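How a Benefit Concert Works

A benefit concert is a show that raises money for a cause. The cause may be a hospital, a school music program or a food bank. People buy tickets, singers and bands perform, and the money left after the bills are paid goes to the cause.
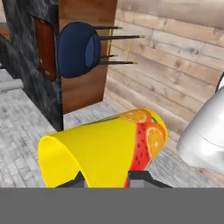
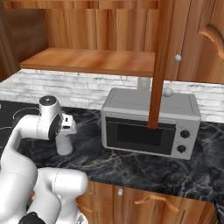 Where does the ticket money go?

It goes into an account kept for the event. The organizer pays the costs of the show from that account. What remains is called the net proceeds, and the net proceeds are given to the cause.

Costs of the show

Even when a singer performs for free, a concert costs money. The hall has to be rented. The sound and light crew has to be paid. There is insurance, which covers damage or injuries. There is also a fee for using songs. Songwriters own their songs, and a hall or organizer usually needs a license before the songs can be played for an audience.

Suppose a hall has 3,000 seats and each ticket costs 20 dollars. If every seat is sold, the ticket sales come to 60,000 dollars. This larger number is the gross. Subtract the costs from the gross and you have the net. A poster that says "all proceeds" may mean either number, so careful organizers write "net" or "gross" on the ticket.

Who does what

The headliner is the best-known performer and normally plays last. The performers who play earlier are called opening acts or support acts.

The promoter plans the event and advertises it. The stage manager keeps the show on time. Roswitha Aebischer, a stage manager for the Kivel Youth Concerts, works from a printed list called a running order. It shows when each act starts, how long it plays and which microphones it needs. "If an act is 4 minutes late, I take the 4 minutes out of the changeover," she says. A changeover is the gap between two acts, when the crew moves the equipment.

The sound engineer sits at a mixing desk, usually among the audience, and sets how loud each voice and instrument will be. A second engineer may mix the sound that the performers hear on stage. That sound is called the monitor mix.

Sound check

Before the doors open, each act plays part of a song so the engineers can set the levels. At the Kivel concert on Saturday, the headliner is checked first and the opening act last. The opening act's equipment can then stay in place for the start of the show. An empty hall also echoes more than a full one. Clothing and bodies soak up sound, and the engineers make small changes once the audience is seated.

Gala or concert?

A gala is a formal event, often with a dinner and speeches. Its tickets usually cost more. Part of the price pays for the meal and part is a gift to the cause. Some galas hold an auction between the dinner and the music.

Words to know

Gross: all the money taken in.
Net: the money left after costs.
Headliner: the main performer.
Running order: the timed list of acts.
Changeover: the gap between acts.
Monitor mix: the sound sent to the performers.

Text by Nicanor Contreras. Checked by Sachiko Tsuji.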